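## 4. Setting up the bin station

This section assumes the arm is powered down and you've read Section 3, or have at least been seen holding it. 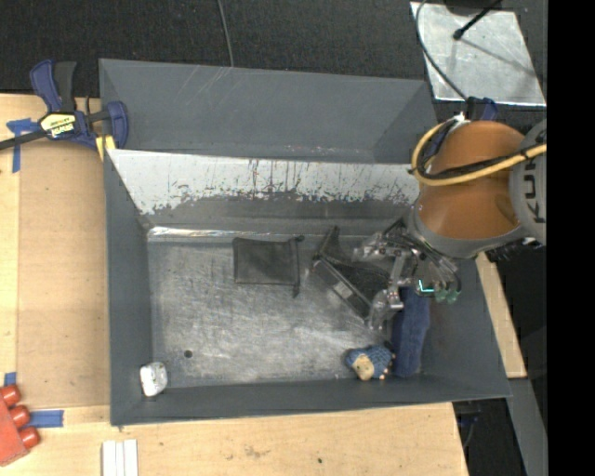
The station takes one person 14 minutes to set up and two people considerably longer. Work in order. Most of the notes below exist thanks to a member of the club who skipped the step they're attached to.

### 4.1 Bins and clamps

1. Push both bins together, long sides touching, with the front bin squared to the tape on the tabletop. The tape is the reference. If the tape and your eye disagree, the tape wins.
2. Clamp the two bins at the shared corner. Tighten by hand until the front bin won't slide when you lean on it, then stop.
3. Push each wall of the front bin in turn. Any movement means you go back to step 2.
4. Check that the clamp handle is clear of the arm's path before you go on.

> **Note:** Please don't move the tape to match the bins. This was tried before the Crichton regional and we spent an evening picking from a spot 140 mm to the left of every object.

### 4.2 Cables

1. Follow the loops from the wrist back to the base with your hand. They should have enough slack for a full wrist turn.
2. Replace any tie that has slipped or cracked.
3. Jog the wrist both ways at the lowest speed setting and watch the loops the whole time.

> **Caution:** Never fix a snagged cable by driving the arm away from it. Press the stop, then untangle it by hand. The cable will lose otherwise, and it is not the cheap part.

### 4.3 Loading the items

Take the practice items from the tub marked Hollow. We named it when it was empty and the label has outlived the joke.

1. Choose a mix: something soft, something boxy, something small and awkward. Cloth folded lengthwise is good practice. So is anything in mesh, if your team has been getting overconfident.
2. Drop the items in from rim height. Don't arrange them. Judges don't arrange them either, or if they do, they arrange them badly on purpose.
3. Leave at least one item against a wall. The middle of the bin is easy and teaches you very little.
4. Write down what you loaded in the Plusis log before the first pick. Memory has proved unreliable, especially when the score is low.

> **Note:** Stuffed toys are allowed. Naming them is allowed. Refusing to run the drop test because of the name is covered under team conduct.

### 4.4 First moves

1. Clear the table of tools, drinks and elbows.
2. Have one person hold the stop button. Holding means in the hand, with the thumb ready. A button on a chair is furniture.
3. Start Doster and load the `bin_front` profile. The second bin has its own profile, `bin_rear`, and the arm won't warn you if you pick the wrong one.
4. Run the hover routine. The gripper should travel over the front bin and pause at each corner without touching the walls.
5. If it touches, press the stop and repeat 4.1. Don't edit the offsets. There is a file of offsets people have edited, and it reads like a diary.
6. Run a single pick at quarter speed. Step up to half speed after three clean picks in a row.

> **Caution:** Keep hands out of both bins whenever the drives are live, including when the arm seems to be thinking. It may well be thinking about moving.

### 4.5 When a pick fails

| What happened | Try this first |
|---|---|
| Fingers close on air | Check the bin position against the tape |
| Item lifts, then drops | Lower the lift speed, then check the fingertips for wear |
| Item pinned against the wall | Switch on the `wall_nudge` option |
| Cloth comes up with a friend attached | Count it as a double and log it as a fault |
| Arm stops with code 600 | Reach limit. Jog back toward the center and restart the routine |

Fingertips are due for replacement every 3,000 picks. Doster keeps the total on its status page, and resetting it does not make the fingertips any younger.

### 4.6 Leaving the station

1. Park the arm with the `home` command and wait for it to finish.
2. Power down the drives, then the controller.
3. Return the practice items to Hollow and close the log entry.
4. Leave the clamps on. The next team would like to find the bins where the tape says they are.

Questions about this section go to Tanvir Matubbar, who wrote it. Questions about the offsets file go to whoever edited it last. Their initials are at the top.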